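September, still raining

Day 19 of living above the bakery in Dostmont and I have now gained the weight of a small bakery. The landlord said the smell of bread at four in the morning would be "a perk." At four in the morning it is a summons. I lie there in the dark doing sums about how long until the shop opens, and then I go down in my slippers like everyone else in the building.

Walked to Gilbert and back to make up for it. The sign at the trailhead says 887 metres to the lookout, which I took as distance and which was, I learned on my hands and knees, elevation. My knees have filed a complaint. The view was fog. A man's dog ate my sandwich at the top and the man told me it had a sensitive stomach, as though I should have packed accordingly.

Home by three, soaked, and too tired to do anything but sit under the blanket and click on things.

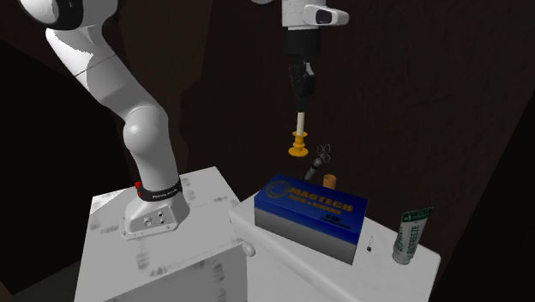 White robot arm on its white pedestal, all computer-rendered.

Then I wrote to the Mustside library about the fine. It stands at 70 dollars for a book on decluttering, which I have lost. I explained that I'd been away, that I'd moved, that the book is in one of the boxes. I did not explain that the boxes are labelled "misc," "misc 2" and "kitchen?" and that I have opened none of them. For 70 dollars I could have paid somebody to come over and tell me to throw things out.

Supper was soup, plus the heel of this morning's rye, plus the rest of this morning's rye. The Flarnus heater in the bedroom has started clicking again – one click, a long pause, then two more when I'm nearly asleep. I've turned it off and put on a second pair of socks.

Tomorrow: oatmeal. Also find the library book, or at least open "kitchen?"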